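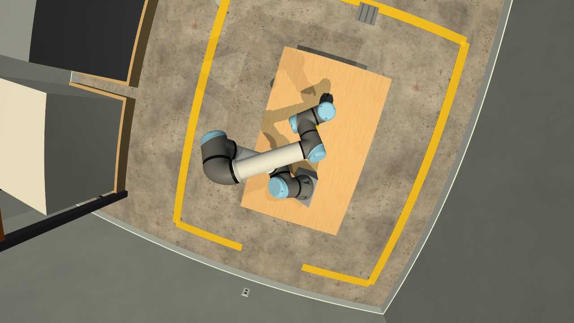
What does Rolness do?
We collect examples from which robot arms can learn, mostly in simulation.

Our first project, Skutik, began with 200 examples of one movement. Today a usual set has more than 3,000.
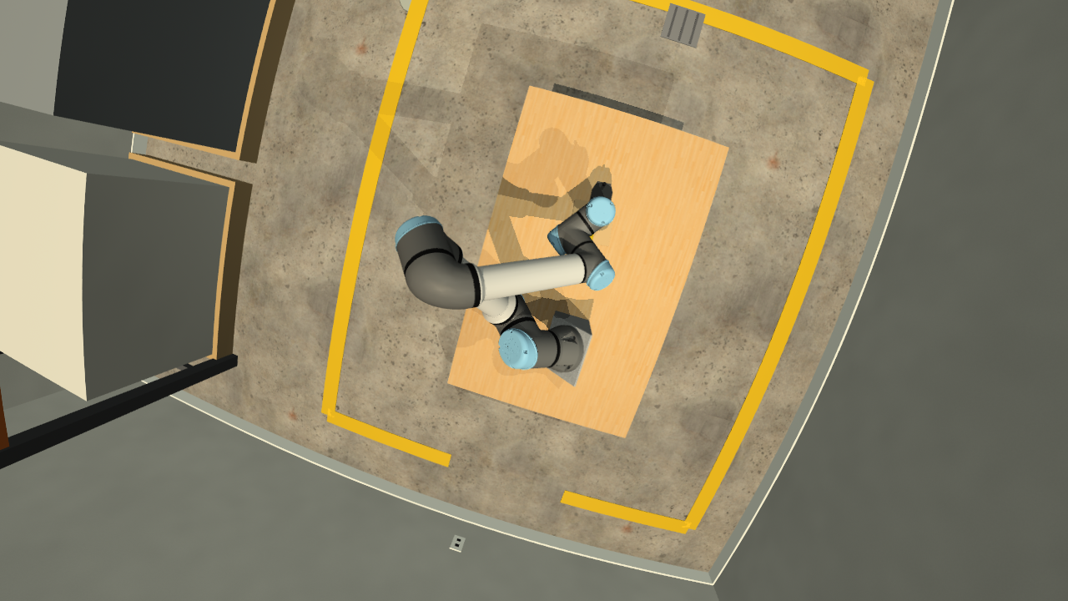
Who checks the examples?
A person of our team looks at each one before it goes to the client.

We are six people – four of them steer the arm every day.

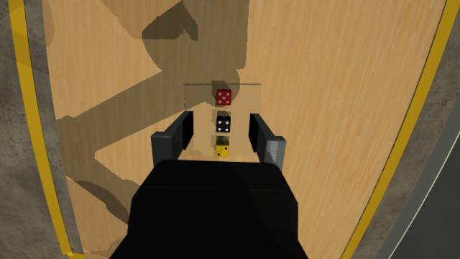
Work with us

Write to our Natton office. We answer in the morning.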